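Home Syllabus Notes Readings Office Hours

8/27/21
Đức Chu

Notes for week one: how a room tells people where to sit

OK, so a few of you asked for my notes in writing because I talk fast, and I do. These are cleaned up a little from what I said in class. If something doesn't match what you wrote down, trust these.

We started with the hotel lobby problem. I used the Westora, which is the lobby I know best, having spent most of a summer there as a very junior person on a very slow renovation. The owners had plenty of seats and guests kept standing. They stood by the desk, they stood by the elevators, they leaned on the planter. Everybody's first guess was that the sofas were uncomfortable. I sat in all of them and they were fine! What was wrong was where they'd been put. Every seat had its back to the main door, and most people don't like having a door behind them, especially when they're waiting for somebody.

So that's the first idea: a seat has a front and a back, and the back matters more. When you draw your plan, put a little arrow on each chair showing which way the sitter looks. Then ask what's behind them. A wall is good, and so is a tall plant or a bookcase. A walkway is bad, and a walkway with a swinging door on it is terrible.

Second idea, distance. I like 8 feet as the outside limit between two people who are supposed to have a conversation. Past that they start leaning forward and raising their voices, and pretty soon one of them moves. Hòa Hứa argued with me about this (she'd go shorter, and for older people with hearing trouble I think she's right). Try it at home with a tape measure and a patient roommate.

Third, paths. Draw the walking lines before you draw any furniture. I know it's tempting to start with the sofa - everybody starts with the sofa - but the sofa will just end up in the way and you'll spend the evening pushing it around on paper. Door to desk, door to elevator, desk to elevator. Whatever is left over between the lines is where people can sit.

We ran out of time on single chairs, so let me finish that part. A sofa for three mostly gets used by two people, or by one person and a coat. Strangers will leave the middle empty almost every time. Single chairs get around that, and they can be turned. A tub chair is a nice one to think about here because the back and the arms are one continuous curve, so it gives the sitter a bit of wall wherever you put it.

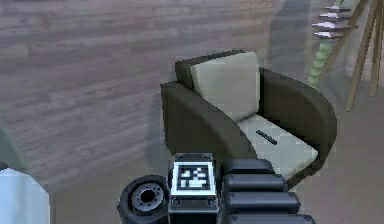 The catch is that they eat floor. You can't tuck a tub chair under anything and you can't line them up tight, so leave more space between them than your first sketch wants to. On the Imska reading room plan, the one I handed around, the designer drew 12 of them along the window and I'd take out at least a third.

For next time, please pick a waiting area you can get to without much trouble. A clinic, a bank, a bus station, the dentist, whatever. Sit there for a while and draw the plan from memory when you get home. Arrows on the seats, please. Then mark the seat you chose and write a paragraph on why. I don't need pretty drawings, pencil on lined paper is fine.

The reading is the Srour chapter on public rooms. Skip the part about carpets unless you like carpets. We'll use the section on corners first thing, so bring it with you.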